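4. Containers in the living room

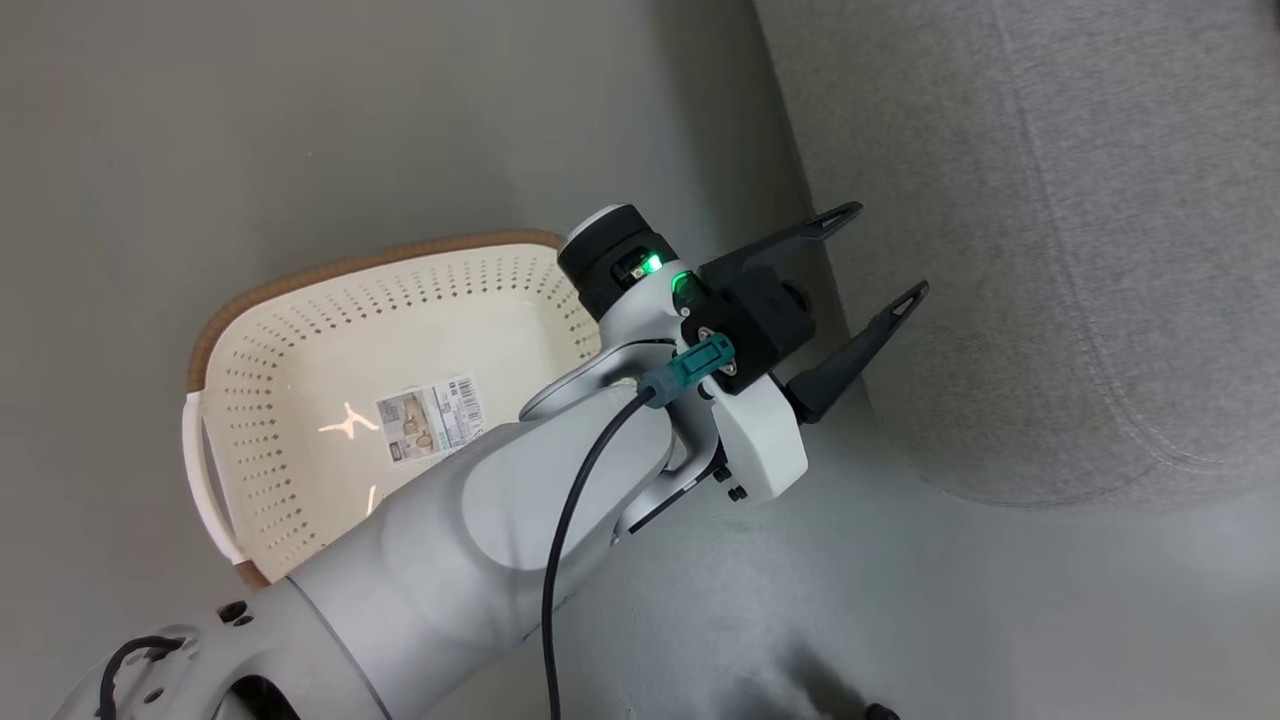
Figure 3. Cream plastic basket on the floor near a large grey fabric-covered piece of furniture. Paper label still on the basket floor.

4.1 Why baskets get their own section

Draft of this section was two paragraphs. It grew. In the kitchen and hallway material (Section 3) the container is mostly a fixed thing: a drawer, a shelf, a hook. You put the item where the container is. In the living room the container moves. It gets carried to the mess, filled, carried off again, and where it ends up at the close of a tidying session is often not where it started. Our coding scheme didn't allow for this at first and had to be patched in March, after the Femham visits were already half coded. The recoding is described in 4.3.

By "basket" we mean any open-topped container without a fixed lid, light enough to lift with one hand when empty. Boxes with lids are in Section 5. Bags are left out altogether, sorry, they deserve a paper of their own.

The corpus for this section is 2,599 basket events, out of 2,640 first logged. The remainder were dropped on second reading as duplicates or as lidded boxes wrongly tagged. An event is one of: placing, filling, emptying, moving, nesting (one basket put inside another). Looking for something in a basket and not taking it out was logged as "rummage" and is not counted as an event, though we come back to it below as it turned out to matter more than we thought.

4.2 The basket as bought

Figure 3 shows the type of basket we have in mind for most of what follows. Moulded plastic, perforated walls, a curved handle, a plain floor. Note the label. It is a paper one with a small picture and a barcode, lying on the bottom of the inside, and it is the kind of thing a strict tidier would remove before anything else goes in.

Most people in our households did not remove it. Asked about labels, they tended to say they had meant to. One Clerkine participant said she kept hers on "until I know it's staying", meaning the basket, and when pressed said that a labelled basket could still go back to the shop. We found this interesting and have begun to use the label as a rough sign of what we call provisional status: the household owns the container but hasn't yet decided what it is for. A provisional basket takes anything. Socks, a charger, post, a child's shoe, the remote. A settled basket takes one sort of thing and gets defended.

We don't want to push this too far. A label left in may be laziness and nothing more, and a label under a pile of blankets is a label no one sees. It can't be read as a measure of how long a basket has been in the house either. But of the signs available to a visitor standing in a room it is one of the few that doesn't need an interview.

The holes. Perforated walls came up constantly in interviews and we had not asked about them. Two views. First, that holes are good as you can see what's in there and it lets damp things air. Second, that holes are a nuisance, small things poke through and dust gets in. Both views were at times held by the same person about the same basket. Small holes in rows, as in the figure, seem to get fewer complaints than the wide lattice sort, where pencils and hair clips come out of the side when the basket is lifted. We have no proper count for that, it's an impression from the notes (mainly Kołodziej's, who was told about the pencils at length).

The rim. Plain rim or textured rim was added to the coding sheet late on, at the suggestion of Nikola Kołodziej. The argument is that a textured rim in a different colour makes a plastic basket look more like furniture and so more likely to be left out in the open. Plain tubs get pushed behind things. The basket in Figure 3 has a brown textured rim on a cream body and would count as "dressed" in our terms. Dressed baskets in the Pluvton homes were left out in view more often than undressed ones. In Femham there was no clear difference and we can't say why. The Femham living rooms are smaller on the whole, so it may be that there is no behind to push things.

4.3 Where baskets stand

Recoding. The first scheme had three positions only (on floor, on furniture, in storage). Useless for living rooms, nearly everything came out as "on floor". The revised scheme splits the floor into: open floor, against wall, beside seating, in a walkway, under something. Harvey Dhillon recoded all the living-room events and a second coder took 115 of them blind. Disagreements were nearly all over open floor versus walkway, which depends on knowing how people cross the room, and were settled by going back to the floor plans.

Beside seating is the big one. A basket near the sofa works as an arm's-reach store for whoever sits at that end, and people spoke of it as belonging to a seat more than to the room. "Mine's the one by my end." When the furniture was moved the basket followed the seat, in all but a few cases, even where this put it in a draught or in the way of a door. We had expected baskets to be tied to walls and sockets. They aren't much.

Open floor is the messy category. A basket on open floor may be mid-task, or just put down, or may have been there for a month. Nothing about its position tells you which. For this reason we asked for the time of last handling wherever someone could remember it, and mostly they couldn't. Answers like "this week" and "since the visitors" were kept in as given and not turned into dates.

Floor surface had more effect than expected. On smooth floors people pushed baskets along with a foot. On carpet they lifted them. Pushed baskets travel short distances and often, lifted ones go further but less. This has a knock-on for filling: households with smooth floors let the living-room basket get much fuller before emptying, as the weight is never felt in the hand. A Pluvton participant moved his the full length of the room by foot, round two corners of a rug, without spilling, and was plainly proud of it.

4.4 Filling and the problem of the bottom

Almost every basket had a bottom layer. By this we mean things at the base which had not been handled for a good while and which the owner could not list from memory. We asked 10 participants to name what was at the bottom of their main living-room basket before emptying it. Loose coins and batteries were guessed well. Paper was guessed badly: receipts, leaflets, instructions, the label itself where one was still there. Two people were surprised to find a label at all.

The bottom layer has its own life in tidying. When a basket is emptied by tipping, it comes out last and ends up on top of the heap, so it gets dealt with first. When emptied by hand from the top, it is generally never reached, and the top layer goes back in over it. Hand-emptying was by far the commoner habit. Tipping was done before visitors, before a move, or when something was lost.

Here the rummage data come in. Rummaging mixes the layers, and in homes with a lot of it (usually homes with children, but not only) there was hardly a bottom layer to speak of. The contents were in a worse state to look at but better known. Participants in those homes found a named object faster in the retrieval task, see Table 6. So the neat basket isn't the one you can find things in. We would be cautious about this, the task used objects we picked ourselves and a different set might go the other way.

4.5 Handles

Short section. A handle is bought for and then not much used. Participants rated handles as important at purchase, and then in the living-room events most lifts were by the rim, one hand either side, or by a pinch of the rim at one point when the basket was near empty. Handles that bow outward from the body with a gap behind them, as at the left of the basket in Figure 3, were used more than cut-out slots. Fingers go in without looking. Slots were described as sharp, or as fine until the basket is full.

One use of handles we had not coded for: hanging things on them. A tea towel, a hair tie, a dog lead. We added "handle as hook" in the final pass but too late for the Lis material, so it is missing from the totals there.

4.6 Limits

Several. The living-room visits were done in the daytime, and evening is when these rooms are mostly used. The sample leans towards homes that buy plastic baskets, wicker and felt are thin in the data and nothing above should be read as applying to them. Participants knew we were coming, and though we asked them not to tidy, at least some did — one told us so at the door. The provisional/settled distinction rests on interview remarks more than on counts, and the label as a sign of it rests on even less. We'd like to see it tried by someone else before it gets quoted.

We also did not weigh anything. In hindsight a luggage scale in the bag would of settled the smooth floor question in an afternoon.

4.7 Carrying forward

For Section 5 the terms to keep hold of are dressed/undressed, provisional/settled and bottom layer. Lidded boxes have bottom layers too, deeper ones, but hardly any rummage, and the retrieval results come out differently as a consequence. The position codes are the same except that "beside seating" drops almost to nothing and "under something" takes over. The full coding sheet with the March changes marked is in Appendix B, along with the wording of the bottom-layer question.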